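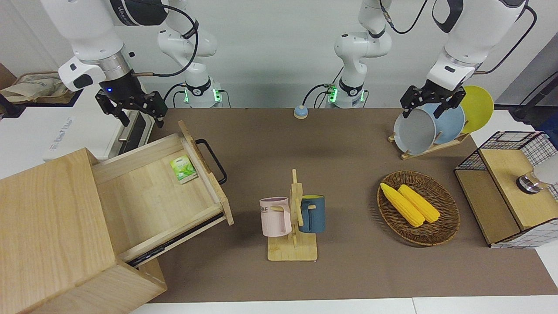 ### 3.2 Loan reports and their sources

The second part of the study deals with press reports of loan moves between professional football clubs. All reports published during the June transfer window were taken from the Fiore archive, which stores the full text of each article with its time of publication. Reports that only repeated an earlier story, without adding a club, a fee or a length of contract, were removed. This left 279 reports for study.

Each report was then placed in one of three groups according to its stated source: a named club official, an unnamed person close to the player, or another news outlet. Where a report gave more than one source, the first to appear in the text was used. Two readers carried out this work separately with the Flusero coding sheet. They disagreed on 17 reports, and these were settled by discussion.

A loan was treated as completed only if it was later entered in the Gralotness register of player movements. Moves that were agreed in public but never registered were treated as not completed. Permanent transfers with a delayed payment, which some newspapers describe as loans, were left out of this section and are considered separately.

The register does not cover youth players, and reports on such players could not be checked in the same way. They were kept in the counts of sources but left out of the comparison of outcomes.

*Figure 3. Two white robot arms with black grippers over a brown tabletop.*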